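Cardboard box

A cardboard box is a container made from heavy paper-based board, used to pack, ship, store and display goods. The everyday name covers two different materials. Corrugated board has a wavy inner sheet glued between flat outer sheets, while paperboard is a single thick sheet of the kind used for cereal and shoe boxes.
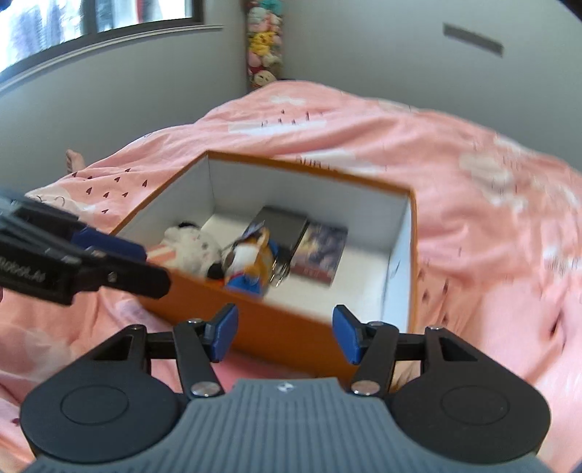 An open cardboard box with orange outer walls and a white interior.

Terms

In the packaging trade the word "cardboard" is mostly avoided as too vague. A box made from corrugated board is called a corrugated box or case, and one made from paperboard is called a folding carton or, if it is delivered already put together, a rigid or set-up box. The flat, cut and creased sheet from which a box is folded is the blank.

The wavy layer of corrugated board is the fluting or medium, and the flat sheets are liners. Board with one flat sheet and one fluted sheet is single-face. Board with a liner on each side of the fluting is single-wall, and stronger grades have two or 3 layers of fluting.

Manufacture

Fluting paper is softened with steam and pressed between ridged rollers. Starch glue is put on the tips of the waves and the liners are pressed on. The finished board is dried over hot plates, trimmed and cut into sheets.

Sheets are then printed, creased and slotted. Simple boxes are made on a single machine that also glues the side seam. Boxes with handles, locking tabs or odd shapes are cut with a die, a set of steel blades mounted in a wooden base. The scrap is baled and goes back to the paper mill.

Color and printing

Plain corrugated board is brown, the natural color of unbleached wood pulp. White liners are made from bleached pulp, or have a thin bleached layer over a brown one. Colored boxes are either printed directly on the board or covered with a printed sheet that is glued on before cutting. Direct printing is cheaper and suits large areas of one color. Glued sheets give sharper pictures and are common on toys and small appliances.

The inside is often left unprinted. Printing both sides adds a second pass through the press, and is mostly done for gift and mail-order boxes.

Common styles

The regular slotted box has four flaps at the top and four at the bottom. The long flaps meet in the middle and are taped, glued or stapled. It wastes little board and ships flat.

The telescope box has a separate lid that slides down over the base. It is used for files, clothing and fruit. The Brido tray, named after the packing company that first sold it, is a low open box with folded double walls at the ends. Growers in the Painemal valley pack stone fruit in it from February on - 11 trays to a stack.

Strength

A box gets most of its stacking strength from its corners, so boxes stacked squarely carry more than boxes stacked crosswise. Damp air weakens board, and so do long storage and hand holes cut in the sides. A warehouse trial at Troltberg loaded single-wall boxes until they gave way; the dry ones held an average of 690 pounds, and those kept in a humid room held about 200.

Reuse and recycling

Boxes in good shape can be used again for moving and storage. Worn boxes are flattened and collected with other paper. At the mill they are mixed with water and beaten to a pulp, and tape and staples are screened out. Board soaked with grease or coated with wax is usually refused. Fibers get shorter each time they are pulped, and mills add some new pulp to keep the paper strong.

See also

Corrugated board
Folding carton
Packing tape
Zinon crate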